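Ticket 4000-15: Deckel am Flachgehäuse schließt nicht bündig, Stoßfuge der Tischplatte
Status: in Bearbeitung

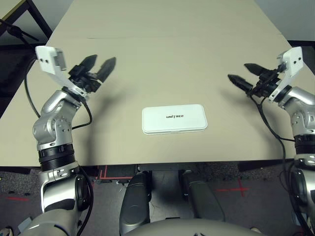

Erstmeldung durch Raelene Ellery, Werkbankbereich Oltine, 1. August 2022. Gemeldet werden zwei Punkte am selben Arbeitsplatz: erstens sitzt der Deckel des weißen Flachgehäuses nicht auf, zweitens soll die Fuge zwischen den beiden Tischplatten eine Kante haben, an der Unterlagen hängen bleiben. Priorität normal. Der Deckel mit dem Aufdruck UNITREE steht leicht über dem dünnen Unterteil, die Fuge verläuft als schwache gerade Linie quer über die beige Platte. Ob der Spalt am Gehäuse bauartbedingt ist oder ein Schließfehler vorliegt, ist am Gerät zu prüfen. Inhalt des Gehäuses ist im Ticket nicht angegeben, bitte nachtragen.

Eintrag 1
Gehäuse geöffnet und wieder geschlossen. Deckel rastet an der hinteren Längsseite ein, vorne nicht. Mit Fingerdruck in der Mitte der Vorderseite geht er zu und kommt nach kurzer Zeit wieder hoch. Kein Bruch an den Rastnasen erkennbar. Einlage herausgenommen, Deckel ohne Einlage geschlossen: sitzt rundum. Einlage wieder eingesetzt: Fehlerbild wie gemeldet. Damit liegt der Fehler bei der Einlage.

Eintrag 2
Einlage vermessen. Sie steht an einer Ecke über, vermutlich beim letzten Einlegen unter den Rand geschoben und dort verformt. Einlage flach gelegt, über Nacht mit einer Platte beschwert. Ergebnis am nächsten Morgen: Überstand geringer, Deckel rastet vorne links, vorne rechts weiterhin nicht.

Eintrag 3 (Rückfrage R. Ellery)
Kann das Gehäuse bis zur Klärung benutzt werden? Es wird auf dem Tisch als Ablage für Kleinteile gebraucht und danach im Schrank Brunton hochkant gelagert.

Eintrag 4
Liegend ja. Hochkant nein, solange der Deckel vorne nur einseitig hält. Kein Gummiband um das Gehäuse legen, das verzieht den Deckel in der Mitte. Ersatzeinlage über Plernura angefragt.

Eintrag 5
Zur Tischfuge. Haarlineal quer über die Fuge gelegt, an drei Stellen geprüft: links, Mitte, rechts. Links und Mitte kein Lichtspalt. Rechts liegt die hintere Platte minimal höher. Mit einem Blatt Papier über die Fuge gezogen: bleibt nur rechts hängen, und auch dort nur bei Zug von vorne nach hinten. Verbinder unter der Platte kontrolliert, der rechte war lose. Nachgezogen, danach zweite Messung: Versatz rechts nicht mehr messbar. Stellfuß hinten rechts eine halbe Umdrehung zurückgedreht, Tisch steht ohne Kippeln.

Eintrag 6
Belastungsprobe der Fuge: Unterlage 100 Mal in beide Richtungen darüber gezogen, kein Hängenbleiben. Teilpunkt Tischfuge geschlossen. Verbinder bei der nächsten Runde im April mitprüfen, Typ Armont, Inbus, handfest reicht nicht.

Eintrag 7
Ersatzeinlage eingetroffen. Abmessungen stimmen in Länge und Breite, Stärke ist etwas größer als beim Altteil. Deckel schließt damit gar nicht. Zurück an Plernura mit Hinweis auf die Stärke. Alte Einlage an der verformten Ecke schräg nachgeschnitten, Schnittkante entgratet. Deckel rastet jetzt vorne beidseitig.

Eintrag 8
Schließprobe: 15 Zyklen ohne Befund. Danach Gehäuse mit Inhalt (300 g) hochkant gestellt, Deckel bleibt zu. Freigabe für Lagerung im Schrank, Längsseite mit den intakten Rasten nach unten.

Offen:
Rückmeldung Plernura zur richtigen Stärke
Angabe des Inhalts durch Meldende
Aufkleber mit Lagerrichtung am Unterteil anbringen, Deckel frei lassen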